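**Slide 1 - hello**

Thanks to Naomi Mushi for having me. I'm talking about boards, and why I always start with the connectors. (Pause, let people sit down!)

**Slide 2 - get your bearings**

Find the Ethernet jack first, then work out from there.
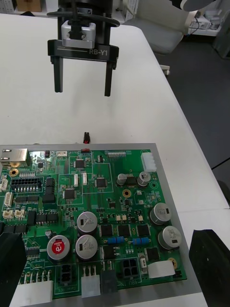

*Green board on its grey metal base plate*

Say: look how much is packed in between the chips. I spent 2 evenings learning my way round one like it, and Stelios Raptis still had to put me right - twice.

**Slide 3 - plugs**

Ask the room who's ever forced a plug in backwards. Wait for the hands. Own up to mine.
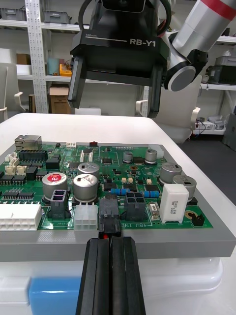 So I draw a little map before I touch any cables, and I write on it in pencil. Pass Esther's map round now, then questions.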